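June 30, 2023

Okay, so the bird stand. I've been putting off writing about it for days and my tea is still hot, so I'm going to get it all down before I forget which bits I liked and which bits made me swear.

The box from Grustby came before lunch. It was much bigger than it needed to be, stuffed with that crinkly brown paper that gets everywhere (I found a piece in my sock at bedtime). Inside was the stand, a bag of pegs, a clip and one folded sheet of instructions with drawings so tiny I had to take it to the window. No words at all, just arrows. I do like an arrow, but a word now and then would be nice!

I'd gone back and forth between this one and the one from Forell for ages. The Forell was prettier, sort of a fake branch on a big wire loop, but I read through a whole bunch of complaints that the loop wobbles, and a wobbly perch is no good with a bird like Gwynne. She is a small green bundle of nerves. She'll sit on my shoulder through the vacuum cleaner and then lose her mind over a spoon. Anything that shifts under her feet, forget it, she's up on the curtain rail for the afternoon. Andow is the opposite and would perch on a ceiling fan if I let him. So I bought for Gwynne and figured Andow would put up with whatever he got.

The thing I liked about it on the website was that it's so plain. A cup, a post, a flat bottom, done. The old stand had bells and a mirror and a little ladder, and every single one of those parts had a crack where seed dust collected. I spent more time on that ladder with a toothbrush than I care to admit. When I threw it out I felt lighter, and then I felt guilty, and then I went and got a cookie.

Mostly what I want from a stand is somewhere for them to chew that isn't the window trim. They've had a good go at the trim on the left side, and I still have to fill it and paint it before September, when my lease is up for renewal and the walk-through happens. So a rough strip to gnaw on was top of my list, and a cup deep enough that they can't fling every seed across the room. They'll still fling some. I'm a realist.

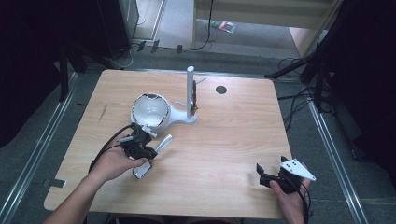 How do you keep the cup on a bird stand from getting gross?

Empty it every evening, wash it with hot water and a drop of plain dish soap, rinse it really well, and let it dry all the way before new seed goes in. Damp seed clumps and goes moldy faster than you'd think.

I copied that out for my own good, because I am lazy about the drying part. I give it a swipe with a towel and call it dry and it isn't. New rule: wash it after dinner, leave it on the rack overnight, fill it with my morning coffee. If I write it here I might stick to it.

Other things to remember. I like the smooth white finish of the cup, it shows every speck, so there's no pretending it's clean when it's not. The chewy strip just clips on at the side of the post, which means I can swap it when they've shredded it. I ordered a bag of spares and it was 48 for the pack, so the birds and I are set until the end of time. Where on earth am I going to keep 48 of them? The hall closet already has the seed bin, two travel cages and a bag of millet the size of a toddler.

Also the pegs. They stick out on different sides and at different heights, one up higher and one down low near the bottom, and I think that's smart. Andow likes to be tall. Gwynne likes to be able to get down in a hurry. I'm hoping it saves me a few squabbles, though those two could squabble over a patch of air.

I haven't settled on its forever spot yet. By the window is sunny, but that's close to the trim. By the bookcase is shady and close to my books, which they also eat (my poor old cookbook has no corner left on the soup chapter). Maybe next to the armchair, with a sheet of newspaper under it. I'd have to move the lamp. The lamp cord is too short for anywhere else, so then I need an extension cord, and there goes Saturday's bagel money.

Must call about the vet appointment. Must buy wood filler. Out of tea.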